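Basket Care: Common Questions
Trumcombe Home Goods

Can I wash a woven basket?
Wipe it with a damp cloth and a little mild soap. Do not soak it. Let it air dry away from heaters.

How do I get dust out of the weave?
Use a soft brush, or a vacuum on low.

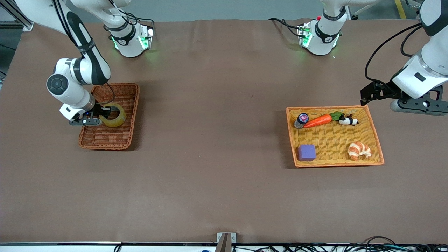
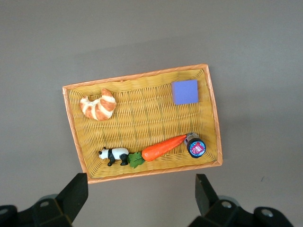

Rectangular woven baskets. Second picture: with a toy croissant inside.

Can I put bread straight in?
Line it with a clean napkin first. Change the napkin daily.

A strand has come loose. What now?
Tuck it back in and hold it with a drop of wood glue. For larger repairs, write to Lilibeth Samonte at our Lostine shop. Allow 2 weeks.

Do you take returns?
Yes, unused baskets only. Orders over $300 ship back free.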